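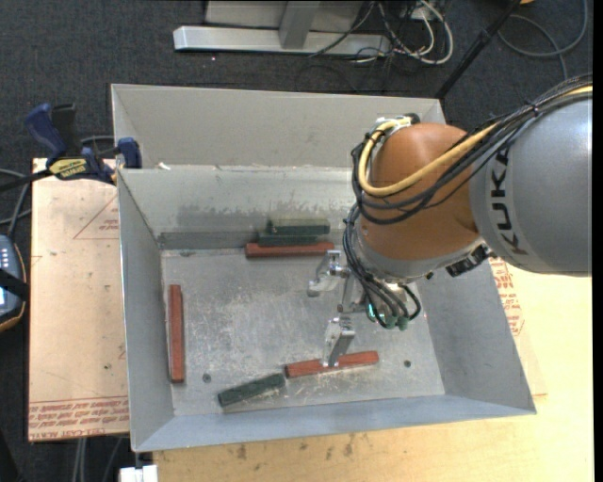

Block sorting: bring yours back by June 12

The spring clear-out of the block sets is nearly done. Red and dark green blocks are going through the gray metal bin first, and the other colors will follow once those two are boxed and labeled.

Mwanaisha Mohamedi has been keeping the list. So far 47 boxes have come back from the Deltasdale classrooms, out of 58 that went out last fall. If you still have one on a shelf, please send it down to the Barasa building, even if it is only half full. Incomplete sets are fine. Loose blocks can go in a bag with your room number on it.

A few notes on what to send:

Rectangular blocks only, in any color. The arches and cylinders belong to a different set and are staying where they are until fall.

Blocks with chipped corners should be kept apart from the rest. Mutua Ndung'u will sand the ones that can be saved and the others will be thrown out.

Please take off tape and stickers before you send anything. Last time it took an afternoon to get the name labels off one box.

The bin floor is heavily scratched, and a few people have asked if it should be replaced. It is staying. The scratches do not mark the blocks, and the sloping walls make it easy to reach what is at the bottom. A new one of the same size would use up most of the supply budget – we would sooner spend that on lids for the storage boxes, which are in worse shape. Brian Langat has ordered 25 lids from Wukach and they should be here later in the month.

Finished sets will be on the low shelves by the back door. Sign the sheet when you take one, and write down the color as well as the box number.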